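4. Hand lettering on the merchandise table

4.1 Why shirts?

Studies of small music scenes have leaned heavily on posters and record sleeves, and for good reason. Posters get dated, archived and reprinted, and sleeves travel with the recordings they were made for. Shirts have a harder life. They are worn, washed, cut up for rags and handed down to younger cousins, and by the time a researcher comes looking, the only trace may be a line in a club's cash book. We think this is a great pity, as shirts turned out to be the most rewarding material in the whole study. They are where local letterers took their biggest risks!

The Oltden survey covered 1235 items of printed matter in total, of which 224 were garments. Most came to us through two routes: the Wivville open days, when residents were invited to bring in anything connected with live music in the district, and the back stock of the Pumphrey print shop, which kept one spare of nearly every job it took on. The Pumphrey stock is a wonderful resource. Its order slips survive too, so we can often match a design to the person who drew it, the number of screens used and the price charged.

4.2 Drawing with a loaded brush

Of the 224 garments, 81 carry lettering that was drawn by hand from start to finish, with no typeface involved. We had expected far fewer. Cheap transfer type was on sale in Oltden for the whole period, and the print shop's own price list charged extra for hand-drawn work. Bands paid it anyway.

The interviews help explain why. Derek Sugden, who lettered for Pumphrey through most of the period, told us that customers "wanted it to look like it had been shouted." He worked with a flat brush on layout paper, drew every word at full printing size, and refused to repair a stroke once it was down. If a letter went wrong he started the whole line again. His rows of capitals are packed tight, with each line stretched or squeezed to fill the same width, so that a short word becomes enormous and a long one has to huddle. The effect across a chest is terrific.

Dilwyn Mostyn worked quite differently. He drew small, with a pointed brush, and had the result enlarged on the shop camera. Enlargement made every wobble bigger, and Mostyn liked that. He would then add a thin outline on a second sheet, slightly out of step with the first, which gives his letters a buzzing edge that is easy to recognize once one has seen a few. We were able to credit several unsigned pieces to him on this feature alone, and the order slips later backed us up in every case but one (a Flultetard tour shirt, where the slip names two people and the hands are mixed).

4.3 Reading at a distance

A poster is read by someone standing still. A shirt is read across a dark room, on a body that moves, bends and folds, and often only in part. Letterers knew this well. Sugden spoke of the "six yard test," in which a proof was pinned to a coat and a colleague walked past with it. Anything that could not be caught in passing was redrawn heavier.

What interests us is how much illegibility was still accepted. In the April session at Wivville we laid out a group of shirts and asked visitors to read them aloud, first right way up and then turned around. Visitors who knew the bands did nearly as well both ways. They were recognizing the overall mass of the words — the dark gaps, the ragged ends of the rows — much as one knows a friend by their walk. Visitors new to the music tended to pick out one or two short words and guess at the rest, and their guesses were often delightful. Figure 6 may be compared with the posters in Section 3, where the lettering had far more room to breathe.

Figure 6. Chunky white hand lettering in stacked rows on a black T-shirt.

White on black was the most common pairing by a long way. It was also the hardest to print well. White ink of the period was thick and tended to clog fine mesh, so thin strokes closed up and small counters filled in. Letterers answered by opening the insides of their letters and fattening everything else, and what began as a fix for a sticky ink became, within a few seasons, simply what an Oltden shirt looked like. We return to this point in Section 5, where the same swollen forms appear on shop signs painted by people who had never pulled a screen.

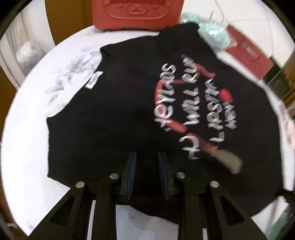 The ink problem also left its mark on spacing. Pumphrey's printers asked for wider gaps between rows than Sugden liked to give, and the order slips record a running argument on the subject, some of it very funny. Mostyn, with his enlarged originals, had less to lose and usually gave way.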